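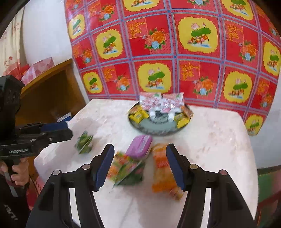 Chapter 7
Buying the Gripper: Budgets, Quotes, and the Costs That Come Later

What you will be able to do after this chapter

Write a one-page statement of need before you contact a supplier.
Tell purchase price from cost of ownership, and work out both.
Read a quote for gripping equipment and find what it leaves out.
Plan a trial using the goods you really handle.
Decide how many spare parts to buy on the first order.

Words to watch for: end effector, stroke, payload, wear part, lead time, cost of ownership, acceptance test, hand-held gripper.

7.1 Start with the goods

Now we get to spend some money! The first six chapters dealt with how machines move, sense, and hold. This one deals with how a gripper gets from a supplier's shelf to your bench, and it is my favorite part of the course to teach, for the plain reason that everything you have learned so far suddenly has a price next to it.

Most first-time buyers open a catalog and look for the best gripper they can afford. Try going the other way. Get a tray and put on it a fair sample of what your gripper will have to pick up. Packets with crinkled, shiny wrapping. Small bottles. A hard case with a lid. Something long, something tiny, something that comes in a bunch. Put a few more things on the table next to the tray, at odd angles, the way they would land on an ordinary day. Ten minutes with that table will teach you more about your budget than an evening with the catalog (although I do love a good catalog).

Look at what such a table asks for. A crinkled packet has no firm edge, so the fingers need pads with some grip and some give. A small bottle can be taken by the sides, but if another one stands close by, the fingers have to be slim enough to go between. A case lying at an angle means that the wrist must turn, or the whole arm must. Each of these needs has a cost, and some cost much more than others. Softer pads are cheap. A wider stroke (the distance the jaws can open) may push you up a whole model size. Another turning joint can change the price of the arm itself.

Write the needs down in two columns, "must" and "would like." Keep it to one page. When the supplier's salesperson shows you a feature that is in neither column, you can admire it and move on.

7.2 Two kinds of gripper, two kinds of budget

A gripper mounted on an arm and a gripper held in a person's hand can look very much alike at the fingertips. Both may have jointed jaws and textured pads. On a budget sheet they are quite different animals.

The mounted gripper brings its arm, its controller, its guarding, and its floor space with it. You will plan for electrical work and for the days when the bench is out of use during installation. The hand-held gripper brings a person. Your biggest line will be paid hours, followed by training time, followed by the tool. Buyers who are used to the first kind nearly always set aside too little for the second, and the other way around.

Many programs buy both. People use the hand-held tools to work through a task with real goods, and the lessons from that work shape what is ordered for the arm. If you plan to do this, check early that the pads and fingers on the two tools match closely. A task that goes well with wide, soft pads tells you very little about narrow, hard ones.

Check how many tools each task calls for, too. Some jobs are done comfortably with one gripper. Others want one for each hand, and that doubles the tools, the spare pads, and the storage, but it does not double the people. It is a small point and it throws off a surprising number of spreadsheets.

7.3 A planning case: Kuvola

Kuvola packs mixed gift trays of snacks and small household goods. In August the company decided to look at gripping equipment for one packing bench, and it asked two suppliers, Graduso and Mendari, to quote. We will follow this case through the whole chapter, so it is worth reading twice.

The statement of need listed 50 different items. The lightest was a single wrapped sweet and the heaviest a boxed set of cups. The company also listed 50 tray layouts, because the same items could be packed in many ways. Graduso quoted for the full list. Mendari quoted a lower price, and its letter, dated 2019-12-10, stated in the fourth paragraph that soft packets were excluded.

Kuvola's buyer nearly missed that paragraph. Soft packets were the largest part of the work. Once the cost of packing them by hand was added back in, the cheaper quote was no longer cheaper, and we will go through the arithmetic in Section 7.5.

The second lesson from Kuvola is about pads. Finger pads are wear parts: they rub, they pick up dust, and they lose their texture. Kuvola's first budget had no line for them at all. In its trial, the company replaced a set after 621 picks of rough-edged cartons, much sooner than it had planned. A set cost $173 with shipping, small change beside the price of an arm, but the lead time was long and the bench stood idle while everyone waited for the box. The revised budget bought spares with the first order. Wonderful! That is just the kind of fix a trial is for.

7.4 The trial before the order

Ask for a trial. Suppliers expect the question, and a good one will be glad that you asked. Send your own goods, in their own wrapping, and send enough of them that some can be crushed. Ask to handle the tool yourself, even if it will later be mounted on an arm, and keep notes on four matters:

Reach. Can the jaws get to goods at the back of a tray without knocking those at the front?
Release. Does the item come away cleanly, or does it cling to the pad?
Marks. Does the wrapping show dents or scuffs afterward?
View. Can the operator, or the camera, still see the item when the jaws are near it?

The last one gets forgotten. Open jaws take up a lot of room close to the goods, and they may cover the very packet you are aiming for. If your plan relies on a camera near the grip, look at its picture during the trial and ask what is hidden. Moving a camera on paper is free. Moving it after delivery means a new bracket, new cables, and another visit from the installer.

The Negussie worksheet, printed at the end of this chapter, gives you one row per item and one column for each of the four matters, with a space for the price of any change you would need. Fill it in by pencil the first time. You will change your mind, and you should.

Before you read on

Choose a task from your own workplace, school, or kitchen that involves picking up at least five different things. Set the things out on a table. Write the "must" column only, and next to each line put a small, medium, or large dollar sign to show what you think it will cost. Keep the page. In Section 7.5 you will price it properly and see how close your first guesses came.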